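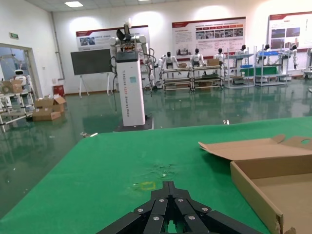
Wrist view only vs. wrist + head camera — my result for box placing

kamol_t
Hello all. I finished the comparison I promised in December. Same policy, same 200 demonstrations, two versions. Version A gets only the wrist view. Version B gets wrist plus head view. Task is pick from the taped square and place into the cardboard box. I ran 40 trials for each. A succeeded 31 times, B 29 times. So my conclusion is that the head camera does not help for this task.

rallindale
Thank you for sharing, but I can't agree with the conclusion. With 40 trials, a difference of 2 is noise. You can say you did not find a benefit. "Does not help" is stronger.

kamol_t
Fair, I will change the wording. Chanida told me the same thing.

jekine
Did you move the box between trials? If it stays in one place, the policy can memorize the motion and no camera matters much.

kamol_t
The object start was random inside the tape. The box was fixed.

jekine
Then I think you tested grasping — the placing part is almost free.

yupin_j
I disagree a little with jekine. In our runs the fixed box still failed often, when the fingers touched the flap. Kamol, how many of your failures were at the box?

kamol_t
I have to check the logs. I will post the split tonight, after 8.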